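Contents Preface Part One Part Two Glossary Index
Handling Soft Goods > Part Two > Chapter 7

Chapter 7
When the Log Says Everything Is Fine

I want to start this chapter with a fault that cost me most of a winter, and I'm still a bit sore about it. I was working with Torunn Strand at Pernex, a small outfit that taught grippers to sort and turn clothing, and we had a batch of 422 recordings of people handling hats with hand-held grippers. The files opened. The timestamps marched along nicely. Every quality check we owned came up green, so we trained on the lot and went home pleased with ourselves.

On Thursday the arm crushed a hat flat against the bench and kept pushing until the overload trip cut in. No one was hurt (the cell was fenced, and Torunn had her hand near the stop anyway), but the noise was awful and we bent a bracket. We reset it, slowed it down and tried again. Same thing, just slower!

A hat is a lovely awkward object, by the way, and I'd recommend one to any student who thinks they've got grasping sorted. The brim flops, the crown caves in, and black cloth gives a camera precious little to work with. 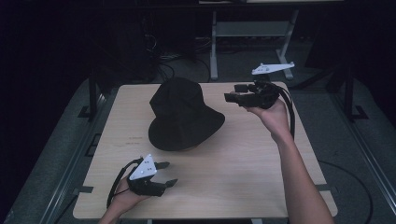
Figure 7.1 Bucket hat, crown up, with two hand-held grippers. Each carries a marker plate on top.

Those marker plates were where our trouble began, though it took us ages to go looking there. A tracking system works out where the gripper is by finding the dots on the plate. It then adds a fixed offset to get from the plate down to the fingertips. If a plate shifts on its post, the tracker carries on reporting a beautifully smooth path, and the path is wrong. Ours had slipped on one gripper by 8 millimetres. That doesn't sound like much until you remember the bench is solid and the arm will cheerfully try to drive its fingers through it.

Ebbe Eklund, who'd come over from Sondari to help us, found it by ignoring the numbers. He sat down with a coffee and watched the close-up video beside the plotted path, one grasp after another. You want the moments when a finger meets the cloth, and a hat lying crown down is handy for this: the crown bulges out near the table, and you can compare the finger in the video with the height in the log. In our bad recordings the log had the fingertip below the surface of the bench — a place no fingertip had ever been.

So, two faults really. The plate had moved, which was bad luck and a lazy screw. And our checks only asked whether the data was complete and smooth, which was my doing. I'd written them myself in an afternoon. By the end of this chapter you should be able to write better ones, and you'll do it by breaking a good recording on purpose and seeing which of your checks notices.

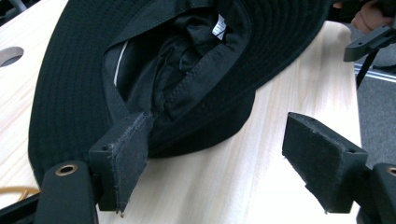 7.1 Offsets, and how they drift

Let's define the thing properly before we start breaking it. The tool offset is the fixed transform from the tracked body (for us, the marker plate) to the point midway between the fingertips. It has three distances and three rotations, and a small error in a rotation can do as much harm as a large one in a distance, depending on how far the plate sits from the fingers.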